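Chapter 7
Light Packaging in Household Waste

7.1 Scope of the chapter

Chapter 6 dealt with rigid containers: glass, cans and heavy plastic bottles. This chapter turns to light packaging, the group of wrappers, bags, nets, pouches, cups and cartons in which snacks and single portions of food are sold. Items in this group weigh little and take up a great deal of space. They are also made from many materials, often in combination, and this makes them hard to sort by eye.

The term "light packaging" is used here in the sense given by Tsai and Boyer's field manual for the Cirnthorpe household survey. It covers any empty sales package with a mass under 200 grams. Transport packaging, such as shipping boxes and pallet film, is treated in Chapter 9.

7.2 Form and material

A package can be described by its form or by its material. The two descriptions do not always agree. A pouch may be plastic film, coated paper or a laminate with a metal layer. A cup may be molded plastic or coated board. A drink carton is mostly paperboard by mass, but its inner lining keeps it out of the ordinary paper stream in many towns.

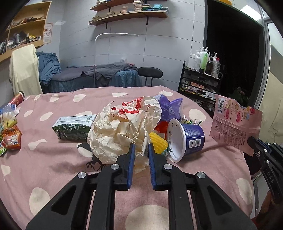 Form has a direct effect on volume. Paper bags and thin film hold the shape into which they were last crushed, at least in part, and trap air between the folds. Cups keep their full volume unless they are nested or flattened. Nets collapse almost completely but catch on other items, and small wrappers may be carried along with them into the wrong bin. For this reason, bulk density figures for mixed light packaging should always state whether the sample was measured as found or after pressing.

Residue is a second source of error. Food or liquid left in a package adds to its mass and can spoil clean paper stored with it. In the Cirnthorpe survey, 3,523 items were weighed as received - 2,040 of them were then rinsed, dried and weighed again. The method is set out in Section 7.4.

7.3 Terms used in this chapter

Primary package: the package in direct contact with the product.
Composite: a package of two or more materials that cannot be separated by hand.
Fines: torn corners, seals and scraps too small to assign to a parent item.
As-found volume: the volume of a sample before any pressing or folding.

Readers who have not worked with composites should review Section 2.5 before going on to the sorting procedure.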